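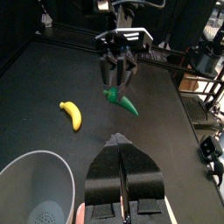 June, late, past 11 in the evening

Ok. Writing this down before I sleep or it'll be gone by morning, like the last three things I swore I'd write down.

We finally have a rule sheet for the toy vegetable and fruit sessions. One page. It was two and a half pages at lunch and I cut and cut. The old one from Lulell had sixteen sections and I don't think anyone at our place ever got beyond section four. I know I didn't. Most of it was about paint on the floor and signs on doors anyway.

What set it off was the count. Kundmont wants 1000 clean episodes by the end of the month and we went through what we had so far and threw out 235. Two hundred and thirty five! Not because the arms did badly. Because the notes were wrong or missing or two people had meant different things by the same word. One shift wrote "dropped" for any time the toy left the fingers. Other shift wrote it only if it fell on the floor. So half the "dropped" ones are perfectly good placements into a bowl. Can't tell which half without watching every one, and I'm not watching every one. Well. I might be.

So, words first. We argued over words for most of the afternoon. Place = fingers open with the toy touching what it's supposed to end up on or in. Release = fingers open, any reason. Drop = release with air under the toy. Fall = toy leaves the table. That's it, four words, nothing else goes in the outcome box. If you want to write a story there's a notes column and it can be as long as you like, I'll read it.

Names too. The pepper problem. We've got green things in the toy bin that one person calls pepper, one calls chili, one calls "the green guy". From tomorrow every toy gets a number written in the log, and the name is only there to be friendly. Somebody wanted to write the numbers on the toys. I said no, then the arm learns to look for marker ink. Still think I'm right. Alhassan's people do put stickers on theirs and they say it's fine, so what do I know.

Then the safety half, which should have been first on the page and I moved it first, after I noticed. Stuff we all sort of do:

Hands out of the reach of the arms before anyone says go. Say it out loud. Not a nod, I've had it with nods.

Stop button within reach of whoever is running, and tested at the start of the shift, by pressing it, not by looking at it.

If a toy gets away, stop first and then fetch. I have broken this one myself, twice this week, and I wrote that in the meeting notes so I can't pretend later.

One person running, one person resetting. Never swap in the middle of an episode. Finish or throw it out.

Slow speed for the first run after any change. Any change. Somebody asked does moving a camera count, yes moving a camera counts. Moving the bowl doesn't. Took us twenty minutes to get there and I'm not sure it was worth it but ok.

Grip force was the long one. The Estell guide says set it once for the whole object set and leave it. I get it, it's tidy, and you can compare days. But a hollow toy and a solid one don't want the same squeeze, and if the setting is right for the heavy one you're crushing the light one all day. We settled on two settings, soft and firm, written against the toy number, and nobody picks by feel. I wanted three. Lost that. Fine, two is easier to check, and checking is the point of the whole page when I think about it.

Also a minimum hold. Toy has to be up off the table and held before you move on to the next part, none of this pinch-and-drag. Drag looks like a lift in the log if you only read the finger position. We had some 40 of those in the reject pile. Wrote "held clear of the table" on the sheet and left the height out, will regret that, somebody will ask for a height. Let them ask.

Things I did not get to: cleaning the finger pads (how often? with what?), what to do when the light changes in the evening, who signs off the sheet if I'm out. Leaving a gap at the bottom of the page for those.

Ate dinner standing up. Called home, short call. Printer ran out of toner on copy five so four people get a nice one and the rest get gray.

Copied my grip bit out here so I have it somewhere besides the shared folder, which ate my last version.

Grip check, as it stands tonight:

1. Look up the toy number, set soft or firm. Read the setting back out loud.

2. Open the fingers all the way before coming down. Half open is how we knock things over.

3. Close on the body of the toy with one finger on each side. Stems and thin tips don't count as a grip even if they hold. Exception is the long skinny ones, take them wherever you can get them square, and put it in the notes.

4. Lift clear, hold, look at the wrist view. Toy should be between the fingers and you should be able to see what it is. If you can't tell, that's a throw out.

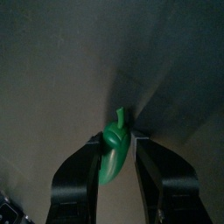 5. Only now move to the target. Place, open, back off straight up. Then write the word in the box, one of the four, before you touch anything else. I want the page taped up by the keyboard and a spare in the drawer. First shift starts at eight and I'm on it, so bed. Remeber the toner.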